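Stiron moves returns sorting to robot arms, and sorters to new jobs

Workers who used to spend whole shifts picking small plastic parts out of mixed tubs at the Stiron returns center are now splitting their day between setting up robot arms, checking their output and handling the orders the arms can't take. The change began in October with one bench and now covers 4 of the building's sorting stations.

Stiron takes back construction toys, game pieces and craft kits from stores and rental libraries, cleans them, and packs them for resale. Most of what arrives is mixed. A single return can hold blocks from several sets, along with broken pieces, packaging and things that were never part of a set at all. Until last year all of it was sorted by hand.

The center employs 30 people on the sorting floor. The company says no jobs have been cut because of the arms, and that it has promised in writing to keep the current headcount through the end of the next contract year. Starting pay for sorters has not changed, but those who complete the setup training move up one pay step.

Nadhirah Lumenta, who runs the day shift, said the training was the part people worried about most.

"We had folks who had done this work for years and were very fast at it," Lumenta said. "Then we asked them to stand at a screen and tell an arm where to go. It was a rough first month. Some of them liked it right away, and some of them asked to stay at the hand tables, and we let them."

The training takes 4 shifts. Workers learn to start and stop the arms, move them by hand control, clear a dropped part and write up a fault. They don't write software. That is done by Virnach, the contractor that installed the stations and sends a technician to the building each week.

Sorters have had more say in the layout than the company first planned. The original drawings, prepared by Virnach, put the tubs in a straight line along the front of each bench. Sorters pointed out that people refilling the tubs would have to lean in close to the arm, and the plan was changed. Tubs can now be set farther back and swapped out when the arm is parked.

New layouts are tried at a practice bench before they go to the floor. Any sorter can book time on it, and the bench is open to both shifts. Lumenta said it gets the most use in the early afternoon, when the morning's trucks have been unloaded and the late shift has not yet started.

The practice bench is deliberately cheap to change. The work surface is covered in kraft paper with a grid laid down in blue tape, and the squares give people a common way to talk about where a tub or a part should be. Small parts in mixed colors go in blue plastic bins. When a layout doesn't work, the tape comes up and somebody tries another one.
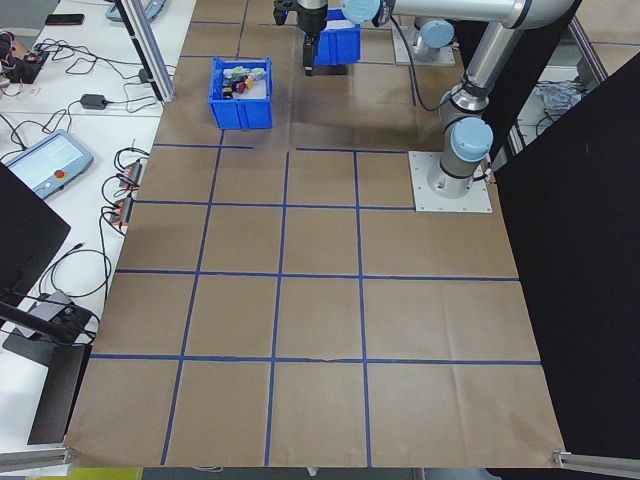 Once a layout has been agreed on, Virnach turns it into a fixed plate for the floor stations, a step that takes a week or more. Lumenta said that delay is now the most common complaint she hears.

"People work something out and they want it running the next morning," she said. "I understand that. I'd like it too."

The hand tables are still busy. Clear parts, very thin parts and anything with string or fabric attached are sent to them, as are returns from Zavala, a rental library chain that asks for its kits to be checked piece by piece. In the most recent month, Zavala sent in 384 kits, and 199 of them needed at least one replacement part. All of those were handled by people.

Sorters who work at the arms say the job is easier on the wrists and harder on the attention. A stopped arm has to be dealt with quickly, and a worker may be watching two stations at once. After several people reported headaches and tired eyes, the shift was rearranged so that nobody spends more than two hours at the stations before rotating to packing or the hand tables.

Noise was another issue. The first station sat next to the wash line, and workers there had trouble hearing the fault alarm. It has since been moved to the other end of the floor – a change that also shortened the walk to the packing area.

Not everyone is convinced. A group of late-shift workers has asked the company to extend its headcount promise beyond the contract year and to put the rotation rule in writing. They have also asked that the pay step be offered to those who stay at the hand tables, arguing that the parts left for them are the hardest ones to sort. Stiron said it is reviewing the requests and will answer before any more stations are added.

The company's second building, in Ultberg, still sorts entirely by hand. Workers from that site have been invited to try the practice bench, and the first group is due to visit next month. Stiron has not said whether the Ultberg building will get stations of its own.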